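Flosorgate demonstration room – pre-session safety checklist
Soft furnishings station (sofa, cushions, throw)
Checked by: Wenceslao Zavala
Date of check: 29th June
Form revision: 36

Mark each line Pass, Fail or See comment. "Fine" is not one of the options, however often it gets written in.

1. FLOOR AND WALKWAYS

1.1 Tiles clean and dry where the operator stands
Pass. Mopped first thing and left alone long enough to prove it.

1.2 Cables clear of the operator's feet
See comment. There is still a thin black cable across the tiles on the right. It is out of the way as long as everybody only ever walks forwards. Tape it or move it before the July sessions.

1.3 Items stored on the floor kept to the edges
See comment. They are at the edges. There are also more of them than last time. The edges are getting closer to the middle.

1.4 Closed shoes worn
Pass. The sandals conversation has been had and will not be had again.

2. HAND-HELD GRIPPERS

2.1 Finger pads secure, no splits or lifting
Pass on both. The spare left pad has a nick in it and has gone in the bin. Please do not rescue it.

2.2 Marker cubes tight on their mounts
Pass after adjustment. The right one had a slight wobble. A loose cube will not hurt anyone, but it does teach the robot that sofas move about by themselves, and Cirneno then spends an afternoon asking us why.

2.3 Marker faces clean and unscratched
Pass. Wipe with the dry cloth only. The lemon spray is for the cabinets.

2.4 Indicator lights on before recording
Pass. If either goes out, stop, put both grippers down and start the take again. Carrying on and hoping is how we lost the whole of take 977.

2.5 Trigger springs return freely
Pass, left slightly stiffer than right. Logged with Kosico, who have logged it back.

3. OPERATOR AND TASK

3.1 Operator has read the task card
Pass. Today's card: straighten the throw, then set the cushions. Slowly, please. The robot will copy the sighing if it can find a way.

3.2 Clear reach to the whole seat without overstretching
Pass. Bend at the knees for the front edge. The far cushions can be reached from one step to the side – climbing on the sofa is not a grip strategy.

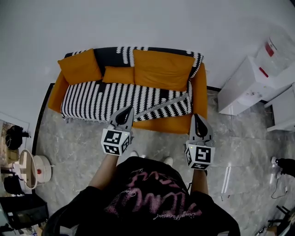 Item 3.2: both grippers at the front edge of the seat, corner of the throw folded back on the right.

3.3 Fingers kept behind the gripper bodies
Pass. One reminder given about tucking the blanket in with a thumb. It makes a tidier sofa and a useless recording.

3.4 Breaks taken
See comment. The card says a break every 36 takes. The operator prefers to finish the batch of 125 and then complain about their wrists. The card wins. I have put it in larger type.

3.5 Second person within earshot
Pass. Within earshot means able to hear, so headphones off.

4. REPLAY ON THE ARM

Complete this part only when the recorded task is to be played back on the Ochoa arm.

4.1 Throw and cushions reset to the starting position on the card
Not done today, no replay booked.

4.2 Emergency stop tested by the person who will be holding it
Not done today. For July: tested means pressed. Last quarter's form had it down as "looked at".

4.3 Nobody between the arm and the sofa
Not done today. Sitting on the sofa to see whether it tidies round you counts as between.

5. ACTIONS

5.1 Cable at 1.2 to be taped or rerouted. Zavala.
5.2 Floor items at 1.3 to be claimed by their owners. Anything unclaimed goes to the store cupboard, where it may be gone for some time.
5.3 Left trigger spring to be replaced. Kosico, when they answer.
5.4 Count on the right gripper has passed 1,650 closures since its last service. Book it in with the left and do both at once.

Overall result: passed for hand-held recording. Not passed for replay until part 4 is filled in by someone standing next to the arm.

Signed: W. Zavala
Copy to be kept in the demonstration room, on the clipboard, with the pen still attached.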